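Stokora Forums > Data Collection > Cloth and other soft things

Thread: How many bad folds do you keep?

hleinonen
We're gathering examples for a folding policy, two handheld grippers, one big bed, one blue cloth. Target is 200 clean episodes by the end of February. We have 85, if you're generous about the word clean, and I've stopped being generous.

My question is about the ugly ones. Keisha Park on our side wants every fumble thrown out. I want to keep the ones where the person fumbles and then fixes it. We've been having this argument over lunch for longer than some marriages last.

For reference, both grippers on it:
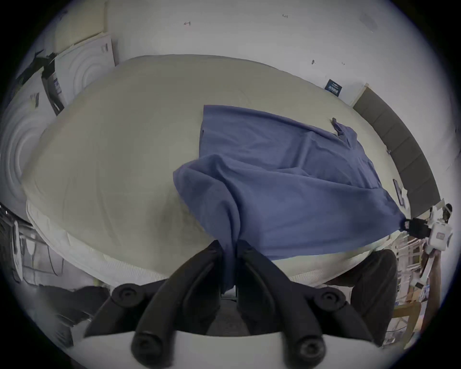

Should a demo with a missed grasp go in the training set?

Keep it if the person recovers and finishes the fold, and cut it if they give up or put the gripper down.

That's my rule, anyway. Keisha's rule is shorter and involves the trash folder.

kpark_
Keisha here, since I'm being quoted. My rule is that a model copies what you show it. Show it 20 episodes of someone stabbing at a mattress and you get a very confident mattress stabber. We had one at Lauritsen. It never once picked up the towel but its form was lovely.

gkikas
Both of you are skipping the part that matters, which is labels. Tag the recoveries, train with and without, look at the numbers. Took us one evening at Renico. The with-recoveries version did better on crumpled starts and a bit worse on flat ones.

kpark_
"A bit worse" is doing some heavy lifting there.

gkikas
It was doing the same amount of lifting as your towel robot.

Waltraud R.
I'd worry more about how you set the cloth down between takes. If the same person resets it every time, they'll drop it the same way every time and swear it's random. I did this for weeks. My "random" had a favorite corner. Now somebody else resets, with their back to whoever folded last, like a very dull card trick.

hleinonen
OK, that one stings. It's me who resets. I went back through 24 starts last night and most of them could be the same start. Moving on to self-improvement.

Also changed where we stand. More of the bed in view before the grab now, so the model gets some approach as well as the pinch.

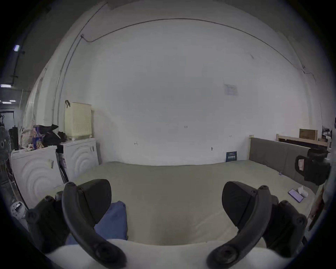
Fingers up, looking down the bed

chanida_p
Going to disagree with the wide approach. Long approaches are mostly walking. At Gestis we trimmed ours to the last couple of seconds before contact and training got faster without hurting anything. You're paying for storage to teach it strolling.

hleinonen
Our arm won't stroll, it's bolted down. Fair point, though. But if I trim too tight it never learns to find the corner from a distance. Maybe trim half of them?

chanida_p
Trim a copy. Never trim the originals. Ask me how I know.

Waltraud R.
How do you know?

chanida_p
I don't want to talk about it.

kpark_
For the record, I have agreed to a folder called "recoveries, supervised". I still think it's trash with a nicer name – but it has labels now, so Kyriaki can sleep.

gkikas
Like a baby. Post the flat-start numbers when you have them, please, even if they make me look bad.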